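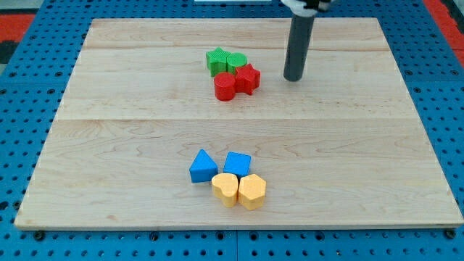 News from the Cutting Board Swap

Well, friends, we made it through another swap, and what a lovely, noisy evening it was! For anyone new to the list, the Faulkner Street kitchen opens its doors every September so that people can bring in the boards they've stopped using and go home with one they like better. This year's went on until after 9 (we had told everybody 8, but the soup was still warm and the talk was good).

The maple boards went first, as they always do, and I can't say I blame anyone. Maple is kind to a knife, it doesn't hold on to onion the way some woods do, and it looks nicer the longer you live with it. If you took one home, please give it a good coat of food-grade mineral oil before you start chopping. Let it sit overnight, wipe it down in the morning, and do the same again a day later. Wash it by hand and stand it on its edge to dry, and please, please keep it out of the dishwasher!

We still have 3 boards waiting in the Benard Room, along with a very heavy bread board that came all the way over from Runeck and deserves a big family. Come by any afternoon before 5 and ring the side bell, as the front one sticks when the weather is damp.

The swap jar came to $1,532, which goes toward the new oven. Next month we'll be sharpening knives, so wrap yours up in a dish towel and bring them along. Two per household to begin with, and more if the line is short.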